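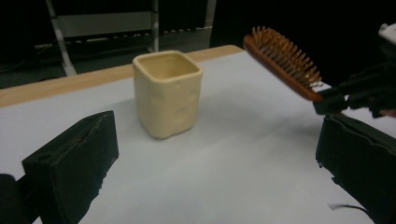
Bresumside旧货栈春季手作展开门，方杯子和木梳刷摆到了一起

本网站使用Cookie来改善您的浏览体验。继续浏览即表示您同意我们的Cookie政策。［接受］［了解更多］

2018年4月7日　文／Hafþór Zoëga

Bresumside码头后面那座旧货栈，冬天里一直关着，上个月大家路过的时候还能看到门口堆着渔网和旧木箱，今天上午总算又开了门。一年一度的春季手作展就办在里面，要一直办到月底。展览规模不大，慢慢走一圈，再跟摊主聊上几句，一个上午也就过去了，不过我去的时候本来只打算待半个钟头，结果出来已经过了午饭时间，可见这地方还是很能留人的。

今年一共有23个摊位，比去年多了2个。多出来的两家，一家是陶艺工坊Clurkari，一家是做木梳和发刷的Drullo，都是头一回参加，主办方就把他们安排在了同一张长桌旁边，一家占一头。桌上铺着白纸，杯子挨着发刷，乍看上去有点不搭，可看久了又觉得很顺眼，毕竟都是每天早上起来就要拿在手里的东西。

先说杯子。Clurkari带来的是一批小方杯，米白色或者浅浅的象牙色，四个角都是圆的，杯口也圆圆厚厚的，看着就很结实。最有意思的是杯身，上面有几处浅浅的凹坑和小鼓包，光照过去有明有暗，没有两只是完全一样的。工坊的人说，这些坑都是泥还软着的时候用手指按出来的，按在哪里并没有一定的规矩，有人习惯按正面，有人喜欢按在角上，谁做的杯子，工坊里的人拿起来摸一摸就知道了。

我问为什么要做成方的，圆的在转盘上拉起来不是更省事吗？对方笑了，说就是因为省事，圆杯子大家都在做，他们家里的柜子也已经放不下了。方杯子是用泥片围起来的，接缝的地方要一点一点抹平，抹得太平了又显得呆，所以多半会留一点起伏。这批杯子从二月份开始做，中间烧坏过一窑，一只也没留下，好在第二窑顺顺当当地出来了，正好够拿来参展，每位客人限买一对。

来看杯子的人最常问的是好不好喝水。这个问题我也问了，还当场借了一只试了试。嘴唇要对着角喝，对着平的那一边喝容易从两头漏出来，头两口我就洒在了围巾上。旁边一位带着孙女来的老太太看得直乐，她说她买来是打算放牙刷的，根本没想过喝水的事，后来她又多买了一只，说是给孙女放彩色铅笔。

再说发刷。Drullo的发刷是木头做的，刷头是长椭圆形，其中一款是红褐色的，边上打磨得很亮，上面密密地立着一排排浅色的木齿，跟深色的刷身放在一起很好看。摊主把几把样品放在桌边，谁都可以拿起来比划比划，梳头也行，梳手背也行，有位先生没有什么头发，就拿着在自己的毛衣袖子上梳了好一会儿，梳完很满意地放了回去。

摊主告诉我，木齿是一根一根装进去的，最费眼睛的也就是这一步，天黑得早的那几个月，下午三点以后基本就做不成了，只能改做打磨和上油的活儿。木头发刷不能泡水，脏了就用干的小刷子顺着齿缝扫一扫，再拿拧干的布擦一下，平放着晾。她还特意提醒，不要搁在暖气片上，去年有位老顾客就是这么把刷柄烤裂了的，后来拿回来修，修是修好了，颜色却深了一块。

这两家原先并不认识。布展那天，Clurkari的人来得早，把自己的杯子一直摆到了桌子中间，等Drullo的箱子搬进来，才发现地方不够了。两边商量了一阵子，干脆把东西掺着放，谁卖出去谁再补上。有客人以为它们是成套的，问能不能买一只杯子配一把发刷，摊主们想了想，也就答应了，现在桌角已经多了一张手写的小纸条，上面写着成套可以便宜一点，具体便宜多少要当面谈。

其他摊位也值得走一走。进门左手边有织毛毯的，有卖蜂蜡蜡烛的，有一位退休的木匠在教小朋友削黄油刀，削好了可以带走，不过要排队。最里面靠窗的地方照旧是面包店Mikkelsen的咖啡角，肉桂卷出炉的时候，整座货栈都闻得到，我数不清有多少人是先被香味引进来，后来才想起要看展的。咖啡角今年换成了可以续杯的壶装咖啡，自己带杯子去还能少付一点钱，于是有好几位刚买了方杯子的客人，转过身就排到咖啡那边去了。至于他们有没有像我一样洒出来，我没好意思盯着看。

按主办方的统计，去年整个展期共有611人次入场，今年他们希望能再多一些，所以把开门时间也延长了，下午下班以后过来也赶得上。入场不收门票，门口有一只捐款罐，收到的钱用来修货栈朝海那一面的屋檐，去年秋天的大风把那里掀开了一条缝，下雨的时候要在底下放桶。靠海那边今年没有安排摊位，就是这个缘故，大家走到那里小心地滑。

另外，展期内还有两场动手做的活动。一场是捏方杯子，由Clurkari带着大家从擀泥片开始做起，做好以后工坊带回去烧，过几周再通知来取，泥料和烧窑的钱都算在报名费里面。另一场是给旧木梳、旧发刷上油保养，自己带旧物过来就可以，Drullo的摊主说断了齿的也欢迎带来看看，不保证都能修，但愿意试一试。两场加起来可以接待100人，名额用完为止，在货栈门口的桌子上登记就行，不用提前打电话，小孩子要有大人陪着。

停车还是老问题。货栈门前那一小块空地留给了摊主卸货，开车来的客人请停在游泳馆后面，沿着海堤走过来，路上风大，帽子要戴好。带婴儿车的可以走侧门，那边有坡道，门有些沉，敲一敲窗子，里面会有人出来帮忙推。

相关新闻
Bresumside游泳馆热水池检修完毕，恢复开放
面包店Mikkelsen延长早间营业时间
旧货栈屋檐修缮方案公布，欢迎居民提意见
码头渔网和木箱已清走，认领处设在港务室
小学合唱团春季演出换到教堂举行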